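FOR IMMEDIATE RELEASE

September 6, 2021

Ostrowski Brings Pattern Back to the Small Workroom

VULLVILLE – Ostrowski, the family wallcovering and surfaces shop on Flindov Street, today opened its fall collection to the public, and after a long year of plain white samples the staff could hardly wait to hang it. The collection runs to 126 papers and tabletops, and the one visitors kept coming back to at the April preview was the smallest print of the lot: little purple flowers on pale lavender, shown with a gray marble-patterned top.

"I grew up with a paper very much like it in my grandmother's sewing room," said Loretta Nakamura, who drew the floral. "I wanted it small enough that you could put it on three sides of a work nook and still think straight in there. And with the gray veining underneath, it just sings!"

The pairing is meant for hobby corners, packing tables and other working spots that tend to get whatever was left over from the rest of the house. Purple picks up well in the accessories, too, and a bit of pale yellow-green on the table gives the lavender a lift.

Marcus Whitfield, who runs the Vullville showroom, said the first printing is around 500 rolls, with a second planned if the colors hold up as well in people's homes as they have in the shop. Cut samples are free at the counter, and customers may take home up to 12.

The showroom is open Tuesday through Saturday. Delphine Crenshaw will give a short paper-hanging lesson each Saturday morning this month, with paste and brushes supplied. Sign up at the counter.

Press contact: Gijs Dekker, Ostrowski, Vullville
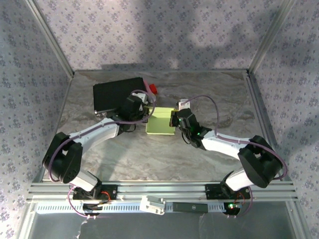
Ostrowski's lavender floral paper with the gray marble-patterned tabletop.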